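We rewrote our bench rules for the two-arm cells at Haverford in February 2025. A few people have asked what's in them, so I'm posting the short version.

The old document was written for one fixed arm behind a fence. It ran to 484 lines and most of it was about the fence. Hardly any of it covered small loose items on a soft surface.

Rule 1. The object list gets written before anything goes on the cloth. Each item has a line, including the bags and containers. If it's not on the list it goes back in the drawer.

Rule 2. Small metal parts stay in a lidded container between runs. A stray paper clip counts as a stop. You find it, log it, then restart.

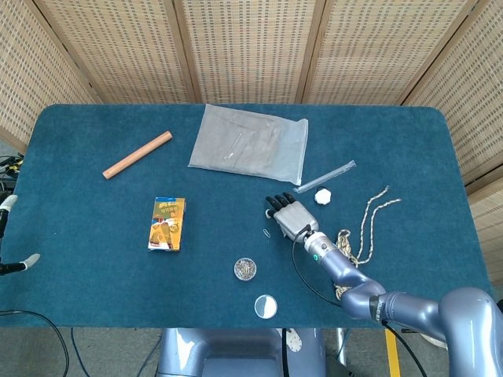

Rule 3. Cable slack is checked with the arm at full reach, not at rest. Prisau does this every 400 cycles and we've copied them. We used to do it every 1000 and wore through two jackets by December.

Rule 4. Rope, cord and anything else that can wrap a joint is run at reduced speed — no exceptions for demos.

Rule 5. One person holds the stop and does nothing else. They don't take notes and they don't reset objects.

Sitow asked if we'd line the numbering up with theirs. Probably, in the next revision. The Jurkodska site is still on the old sheet, so check which one is pinned up before you start there.

Log template is form 3138. Please use the new one, the old one has no column for cables.

Contact | © Haverford bench notes | Back to top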